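Garnix Greiferkit im Test: solide Mechanik, magere Anleitung

Seit Juli steht in unserer Gemeinschaftswerkstatt ein Roboterarm mit dem Greiferkit von Garnix. Gekauft haben wir es zu dritt, Anwara Bepari, Rajitha Pathirana und ich. Der Arm selbst war schon da, ein gebrauchtes Modell von Provmont, an dem bis dahin nur ein selbst gedruckter Haken hing.

Das Kit kommt in zwei Kartons. Im großen liegen Gehäuse, Antrieb und Finger, im kleinen Schrauben, Kabel und ein Adapterflansch. Der Flansch passte bei uns ohne Nacharbeit. Für den Zusammenbau haben wir einen Nachmittag gebraucht, davon die letzte Stunde nur für die Kabelführung. Die mitgelieferte Leitung ist zu kurz, sobald der Arm sich ganz streckt. Wir haben sie gegen eine längere von Zallura getauscht und mit Klettband am Unterarm befestigt.

Die Anleitung hat 40 Seiten, die deutsche Fassung ist stellenweise falsch. In Schritt 7 sind die beiden Fingeraufnahmen vertauscht. Wer danach baut, muss alles wieder aufschrauben. Im englischen Teil stimmt die Zeichnung.

Beim Einrichten hilft die Software ordentlich mit. Öffnungsweite, Geschwindigkeit und Haltekraft lassen sich getrennt einstellen, die Werte bleiben nach dem Ausschalten erhalten. Die Kraft wird in Stufen von 1 bis 30 angegeben, eine Umrechnung in Newton fehlt leider.
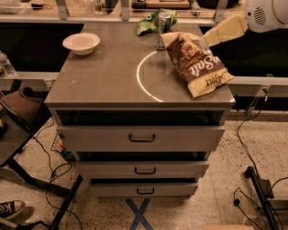
Am meisten haben wir mit Alltagsgegenständen geübt. Starre Sachen sind unproblematisch, Schüsseln am Rand und Gläser von der Seite greift das Kit auf niedriger Stufe zuverlässig. Schwieriger sind Tüten. Ist die Kraft zu gering, rutscht die Folie weg, ist sie zu hoch, hat man Krümel. Bei Chipstüten sind wir bei Stufe 9 gelandet und greifen möglichst an einem gefalteten Ende. Flach liegende Folie bleibt Glückssache.

Die Mechanik macht nach über 3000 Greifvorgängen noch keine Geräusche, die sie am Anfang nicht gemacht hätte. Spiel in den Fingern ist nicht zu spüren. Der Lüfter läuft allerdings dauernd, auch im Leerlauf, und in einem kleinen Raum stört das.

Der Kundendienst hat auf unsere Mail zu Schritt 7 nach vier Tagen geantwortet und eine korrigierte Seite geschickt. Auf der Webseite steht weiterhin die alte Fassung.

Bezahlt haben wir 1360 Euro mit Versand. Für eine Werkstatt, in der mehrere Leute daran arbeiten, finde ich das vertretbar. Allein hätte ich es nicht gekauft. Ersatzfinger gibt es nur paarweise, die Lieferzeit lag bei uns bei zwei Wochen.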